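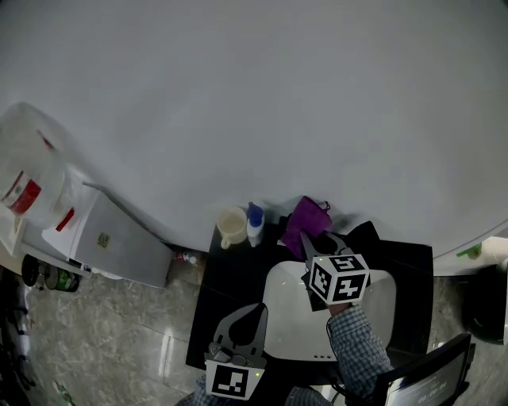
Gudrun Wiegand asked after the visit whether the cloth work could be shown again in March, with more time for questions, and said she would like to see the folding step repeated at a slower pace.

We have agreed to this. The visit at Natgate took place on 21st February and lasted 2 hours. Three people came from Prelberg. They watched the table work, in which an operator uses two hand-held grippers on everyday items such as a mug, a cloth and a plastic basin. The marker cubes on the grippers were explained at the start.

Recordings to date: 2,073. Target for this period: met. Sessions held over for re-labeling: 30.

Edeltraud Kettler raised the matter of storage. The Diekmann drives are nearly full and the order for new ones has not been placed. We ask that this be approved under the existing equipment line.

Work on the Sturkumgate side has not started. The room is available but the power outlets still have to be checked. We will report on that with the next statement of costs, together with the travel receipts from the visit.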